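Stondico pauses table-clearing work after gripper fault

Stondico has stopped using one batch of its hand-held grippers after a finger closed without being told to and pinched a worker's thumb. The company said the injury was minor and was treated on site with a cold pack and a plaster.

The fault happened in April at the firm's Vornar site, where staff use pairs of grippers to pick up and wipe down everyday household items. The recordings are used to teach robot arms the same jobs. The worker was changing a sponge between two runs when the right-hand finger snapped shut. It stayed shut for 10 seconds, until a colleague pulled the battery lead.

Stondico said a spring clip in the handle had worn down on one side and let the trigger slip past its stop. The clips are made by Oltico, which supplies them for several kinds of hand tool. Of the 41 grippers checked since, two had the same wear. Both had been in daily use with bowls, cups and sponges, and both had been opened for cleaning more often than the service sheet allows.
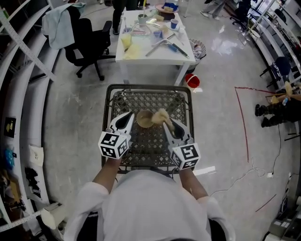
Work at Vornar started again the next morning with grippers from an older batch, which use a screw in place of the clip. These are slower to take apart and staff had asked for them to be replaced last year. The company said they would stay in use until new clips had been tested.

A second problem came to light during the checks. The site's log showed that a trigger had been reported as "sticky" before the accident, but the note was filed under cleaning and did not reach the repair bench. Faults of any kind now go on a single list, and a gripper that has been reported is taken out of use the same day.

Sisodia, which shares the recordings and pays for part of the work, said it had been told of the accident within two hours and was content with the steps taken so far. It has asked for a written report before the next set of kitchen tasks begins.

Oltico said it was looking at the worn clips and had not heard of the same fault elsewhere. Other users of the clip have been told to check for play in the trigger – a gap on one side when the handle is at rest – and to stop using any tool that shows it.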